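What Is a Stock, and How Can You Own a Tiny Piece of a Company?

By Špela Obradović 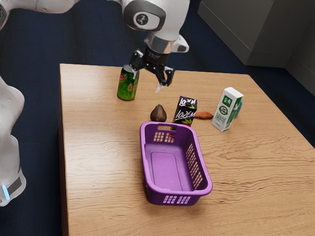
Start with a lemonade stand

Imagine you and your best friend want to open a lemonade stand. You need lemons, sugar, cups, a pitcher and a table. All of that costs 12 dollars, and you only have six. Your friend has the other six! So you put your money together and you open the stand as partners.

Who owns it? You both do. You own half and your friend owns half. If the stand makes money, you split it down the middle. If it rains all day and the lemons go bad, well, you split that too.

Now you already understand the biggest idea on this whole page. A stock is a piece of a business, and the people who own the pieces are the people who own the business. Everything else is details (but they are really fun details, so keep reading!).

Slicing up a company

Real companies need a lot more than lemons. Let's make one up together. We'll call it Vikix, and it sells fizzy drinks. Vikix wants to build a second factory, buy trucks and hire people to drive them. The two sisters who run it don't have enough money for all that, even if they empty every piggy bank in the house.

So they cut Vikix into 2000 equal pieces. Each piece is called a share. The sisters keep 1,800 shares for themselves and sell the other 200 to anyone who wants one. Say each share costs 10 dollars. If all 200 are sold, Vikix gets 2,000 dollars to spend on growing. (A real factory costs way, way more than that, but small numbers are easier to do in your head.)

If you buy one of those shares, you are a shareholder. You own one piece out of 2000. That is a very thin slice of pie! But it's a real slice, and it's yours.

Two words that mean almost the same thing

Grown-ups say "stock" and "share" all the time, and they mix them up a lot. Stock is the general word, like "pizza." A share is one piece, like "slice." You could say "I own stock in Vikix" or "I own three shares of Vikix," and both would be right.

Private and public

When only the owners and a few people they know can have shares, a company is called private. Your lemonade stand is private. Lots of big companies are private too, and they can stay that way for as long as they like.

When a company lets everybody buy its shares, it becomes public. The first time it sells shares to the public has a long name: initial public offering. That's a mouthful, so people say IPO. You say the letters one at a time, I-P-O.

Going public is a huge day for a company. In some places, the bosses even get to ring a bell to start the trading!

But there are new rules to follow. A public company has to tell the world how much money it made, how much it spent and how much it owes. In the United States, it has to share those numbers every three months, good or bad. Imagine if your report card got read out loud to the whole town. Gulp!

Where do people buy and sell shares?

Suppose you own a share of Vikix and you want to sell it. You could walk up and down your street knocking on doors, but that would take forever. There's a better way, and it's called a stock exchange. It's a marketplace, a bit like a farmers market, except that people trade shares instead of carrots.

A long time ago, traders stood in a big noisy room, shouting and waving their hands and scribbling on bits of paper. Today, computers do most of the matching. A buyer says what she'll pay, a seller says what he'll take, and when the two numbers meet, the trade happens. It can be over before you finish blinking.

You can't just stroll into an exchange with your allowance, though. People use a helper called a broker. A broker can be a person, but most of the time it's a company with a website or an app. Kids usually need a grown-up to open an account for them.

Why do prices go up and down?

Let's go back to Vikix. You paid 10 dollars for your share. Then comes a hot, sticky June, and everyone in the town of Pondadholm is guzzling fizzy drinks. Vikix is selling more than ever. Other people notice and think, "Hey, I want a piece of that!"

But there are only so many shares. If lots of people want one and not many people want to sell, the price climbs. Somebody might offer you 12 dollars for your share. If you say yes, you made two dollars!

It works the other way too. Maybe a new company called Ellery starts selling a drink that everyone likes better. Now people worry about Vikix and want to get rid of their shares. To find a buyer, they have to ask for less. The price drops to nine dollars, then eight.

Here's the strange part: Vikix could be the very same company it was yesterday, with the same factory and the same trucks. Prices also move on what people think will happen next. If enough people feel excited, the price can jump. If enough people feel scared, it can tumble.

How owners get paid

There are two main ways a shareholder can make money.

The first is the one you just read about. You buy a share, the price goes up, and you sell it for more than you paid.

The second is called a dividend. When a company has money left over after paying its bills, it can hand some of it out to its owners. If Vikix decides to pay a dividend of 50 cents a share and you own four shares, you get two dollars, and you still have all four shares!

Not every company pays dividends. Some like to spend the extra money on new ideas, or new stores, or paying back what they borrowed. And a company that pays one this year can stop next year.

Do owners get to boss everyone around?

Sort of! Many shares come with a vote. Once a year, public companies hold a big meeting where shareholders can vote on things, like who should sit on the board of directors. The board is the group that picks the top boss and keeps an eye on how things are going.

Usually it's one vote for each share. You'd have one vote at Vikix, and the sisters would have 1,800. So you probably won't be changing the flavor of the month all by yourself. (Sorry! I'd vote for raspberry too.)

And owning a share doesn't mean you can march into the factory and grab a bottle off the shelf. The drinks belong to the company until somebody buys them.

Can you lose money?

Yes, you can. If a company does badly, its shares can be worth less than you paid. If it goes out of business, they might be worth nothing at all. Picture a company called Hiden that makes umbrellas and only umbrellas. If you put every dollar you had into Hiden and then it didn't rain for a year, you'd be in trouble!

Many people own small pieces of lots of different companies. Then if the umbrella company has a bad year, maybe the sunglasses company has a great one. The fancy word for this is diversification. You may know the old saying about not putting all your eggs in one basket, and it's the same idea.

There's even a way to do it all at once. A fund is a big bundle of shares from many companies, and when you buy a piece of the fund, you get a teeny bit of everything inside.

Try it at home without spending a penny

Pick three public companies that you know. Think about what you eat, what you wear, what you play with and what your family drives. Ask a grown-up to help you look up the price of one share of each, and write the prices in a notebook with the date at the top.

Check again at the same time next week, and keep going for a month. Draw a line graph for each company, using a different color for each one. Did they all move together? Did one zigzag like crazy? See if you can find a news story that might explain a big jump or a big dip. Sometimes you'll find one and sometimes you won't, and the experts get stumped too!

Words to know

Broker: a person or company that buys and sells shares for other people.

Dividend: money a company pays out to its shareholders.

Fund: a bundle of shares from many companies.

IPO: the first time a company sells its shares to the public.

Share: one equal piece of a company.

Shareholder: anyone who owns at least one share.

Stock exchange: a marketplace where shares are bought and sold.

Last updated July 25, 2019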